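설치형 편집 프로그램 점검표 (의견 포함)
2021. 7. 23. | 글: 클라타스빌(Clatasville) 자료실 편집 담당
인쇄하기 | 이메일로 보내기

여름 정기 점검을 마치고 정리한 글입니다. 저희 자료실에서는 사진 편집 프로그램 핌로우(Fimlow)를 공용 컴퓨터에 깔아 두고 쓰는데요, 여러 사람이 번갈아 만지다 보니 설정이 조금씩 어긋나고, 그러다 어느 날 원본 위에 편집본이 덮어써지는 일이 생깁니다. 작년에 그런 일을 한 번 겪고 나서 점검표를 만들었고, 이번에 항목을 조금 손보면서 의견란도 길게 채워 보았습니다. 비슷한 환경에서 일하시는 분들은 필요한 대로 고쳐 쓰셔도 좋습니다.

1. 설치 파일의 출처와 버전
[확인] 배포처에서 직접 받은 설치 파일인가
[확인] 모든 컴퓨터의 버전이 같은가
[미비] 예전 설치 파일이 바탕화면에 남아 있지 않은가
의견: 창가 쪽 컴퓨터 한 대에 예전 설치 파일이 그대로 있었습니다. 누가 실수로 다시 실행하면 설정이 처음으로 돌아가니 그 자리에서 지웠습니다. 버전은 모두 맞았고, 자동 업데이트는 꺼 둔 상태를 유지합니다. 작업 도중에 화면 구성이 바뀌어 당황하셨다는 말씀을 여러 번 들었거든요.

2. 원본 보호
[확인] 원본 폴더가 읽기 전용으로 되어 있는가
[확인] 저장할 때 '다른 이름으로 저장'이 기본인가
[확인] 편집본 이름 끝에 작업자 표시가 붙는가
의견: 원본 폴더에 든 사진은 2,660장이고, 목록과 맞춰 보니 빠진 것이 없었습니다. 사실 저는 이 항목을 확인할 때 제일 긴장합니다. 커피를 한 잔 타 놓고 천천히 합니다. 읽기 전용 설정은 관리자 계정에서만 풀 수 있게 해 두었으니, 혹시 저장이 안 된다고 놀라지 마시고 편집본 폴더를 골라 주세요.

3. 일괄 처리
[확인] 시험 폴더로 먼저 돌려 보았는가
[확인] 크기 조정 값이 비율 유지로 되어 있는가
[미비] 처리 기록이 남는가
의견: 시험 폴더의 사진 51장을 돌려 보았는데 크기와 이름은 모두 제대로 나왔습니다. 다만 처리 기록이 저장되지 않는 컴퓨터가 있었습니다. 기록 폴더 경로가 예전 것으로 잡혀 있었고, 고친 뒤에 다시 돌려 기록 파일이 생기는 것까지 보았습니다. 다음 점검에서도 이 부분은 꼭 다시 봐 주세요.
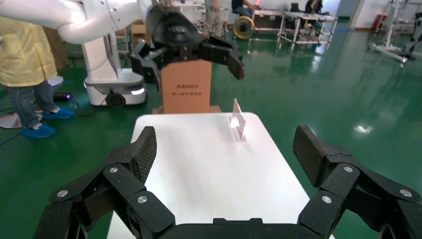 4. 색과 밝기 보정
[확인] 모니터 색 설정이 같은가
[확인] 자동 보정이 기본으로 켜져 있지 않은가
[보류] 사전 설정 묶음의 이름이 알아보기 쉬운가
의견: 자동 보정은 편하긴 한데 밝은 부분을 너무 쉽게 날려 버려서, 저희는 꺼 두고 필요할 때만 누르는 쪽을 권합니다. 특히 흰 바탕 위에 투명한 물건이 있는 사진이 까다롭습니다. 흰 탁자 위에 세워진 얇은 투명 아크릴판 같은 경우, 밝기를 조금만 욕심내도 판에 맺힌 빛과 탁자에 희미하게 비친 모습이 먼저 사라지고 맙니다. 이럴 때는 전체 밝기를 건드리지 말고 밝은 영역 막대만 살짝 내려 보세요. 사전 설정 이름은 '새 설정 복사본' 같은 것이 많아서 보류로 두었습니다. 만드신 분이 직접 고쳐 주시면 제일 좋겠습니다.

5. 확장 기능
[확인] 허용 목록에 없는 확장 기능이 깔려 있지 않은가
[확인] 군라우그손(Gunnlaugsson) 잡티 제거 도구의 사용권이 살아 있는가
[미비] 쓰지 않는 확장 기능이 꺼져 있는가
의견: 사용권은 9월에 끝납니다. 갱신 신청은 미리 올려 두었습니다. 쓰지 않는 확장 기능이 여럿 켜져 있어서 프로그램이 뜨는 데 27초나 걸리는 컴퓨터가 있었는데, 끄고 나니 눈에 띄게 빨라졌습니다. 혹시 꼭 쓰시던 기능이 안 보이면 말씀해 주세요, 금방 다시 켜 드리겠습니다!

6. 백업과 복구
[확인] 외장 디스크 백업이 최근 날짜로 되어 있는가
[확인] 백업에서 파일 하나를 꺼내 열어 보았는가
[확인] 디스크 보관함이 잠겨 있는가
의견: 편집본 1,302장이 모두 백업에 들어 있었고, 그중 하나를 꺼내 열어 보니 잘 열렸습니다. 백업은 꺼내 보기 전까지는 안심할 수 없다고 생각해서, 번거로우시더라도 열어 보는 것까지를 점검으로 칩니다.

미비 항목 중 설치 파일, 처리 기록, 확장 기능은 점검 중에 바로 고쳤고, 사전 설정 이름만 남았습니다. 점검표 빈 양식은 공용 폴더의 '점검' 안에 넣어 두었습니다.

최근 글
- 핌로우에서 콜라주 여백 맞추는 법
- 히든(Hidden) 파일 정리 도구 한 달 사용기
- 공용 컴퓨터 모니터 색 맞추기
- 스캔한 옛 사진, 어떤 형식으로 저장할까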